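Dalgleish Table & Pantry Board
Forum: Glassware and Serving Pieces
Thread: Oval ribbed dish, green with gold line – daily use or display only?

Skirkdale_117
Posted in August, 7:15 pm
I am setting up a side table against a plain wall. Green checked cloth, one oval dish, and the canvas tote for carrying everything in and out. The dish came from a house clearance with no paper label. The sides are ribbed and the rim is scalloped with a thin gold line. 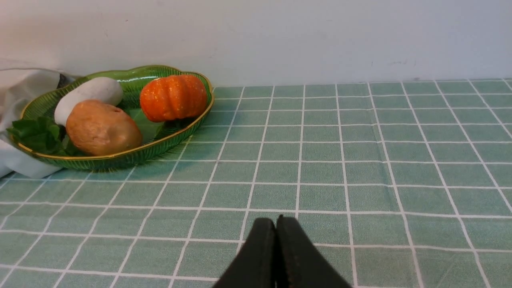
My question is whether the gold will hold up if I load and unload the dish every week. I have read both that it is fired on and permanent, and that it comes off with a dishcloth. These cannot both be correct.

WKuhlmann
Posted 7:52 pm
Both can be correct. It depends on the process. Fired gold on glass is very thin and it wears by abrasion. Cold-applied gold paint is thicker and comes away in flakes. Look at the rim under a 15x loupe. Fired gold follows the glass surface with no step. Paint shows a raised edge.

Keep it out of the dishwasher in either case. Detergent is the main cause of loss on the pieces I have handled, well ahead of knocks.

Wolfram Kuhlmann

zurngate
Posted 8:07 pm
Disagree on the order. I have kept records on 252 gilded pieces and the wear is nearly always at the contact points, where things are dragged over the rim. Lift items straight up and set them straight down. Heavy ones go in first, at the middle. Leaves can hang over the edge, they do no harm.

WKuhlmann
Posted 8:20 pm
Your records are of pieces that were washed by hand, as you said in the other thread. They say nothing on dishwashers.

zurngate
Posted 8:26 pm
Fair. The point on dragging stands.

Skirkdale_117
Posted 9:03 pm
No step visible at the rim, so I am treating it as fired. I have settled on the following and would like corrections.

Order of work

1. Smooth the cloth and line up one row of checks with the back edge of the table.

2. Set the dish down toward the back, long side parallel to the wall. The pumpkin goes at the right end, the potato to the front, greens at the left.

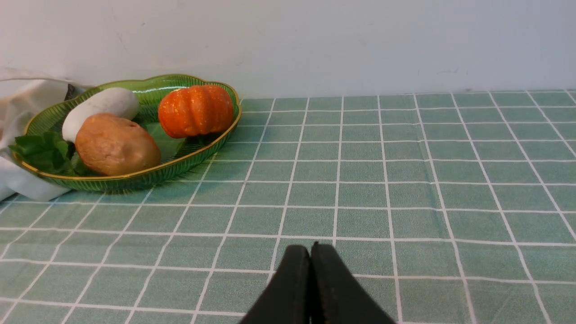
3. To clear, take the greens out first, then the potato, then the pumpkin.

4. Lay the tote on its side and fill it from the open end.

5. Wash the dish by hand in lukewarm water, no scouring pad. Dry with a cotton towel.

D_Albers
Posted 9:41 pm
Step 4 is the one I would change. A bag on its side is easy to fill but the contents move when you stand it up. I stand mine against the wall and fold the top down by seven centimeters – it stays open and I can load it with one hand.

If you do keep it on its side, put the handles where they will not catch. A loop left across the cloth will pull the cloth with it when you lift.

Dörte Albers

Skirkdale_117
Posted 9:58 pm
Standing was my first method. The canvas folded over under its own weight. On its side I can at least see what is at the mouth of the bag. Noted on the handles.
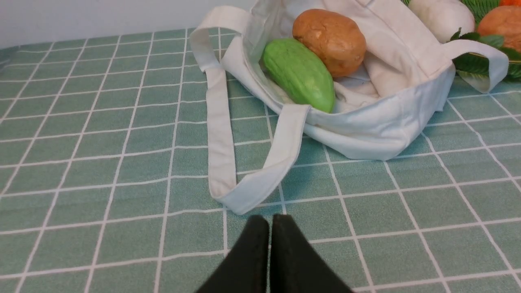 westulus
Posted 10:15 pm
Can the checked cloth be ironed, or does the heat lift the white lines?

D_Albers
Posted 10:32 pm
Iron it from the back on a low setting with a plain sheet underneath. If the lines are printed, test one corner first. If they are woven in, medium heat is fine.

zurngate
Posted 10:40 pm
I would skip ironing and hang it damp. Mine is stored on a roll and has no creases to remove.

WKuhlmann
Posted 10:44 pm
A roll takes up a full shelf. Folded in thirds and ironed when needed is adequate for a side table.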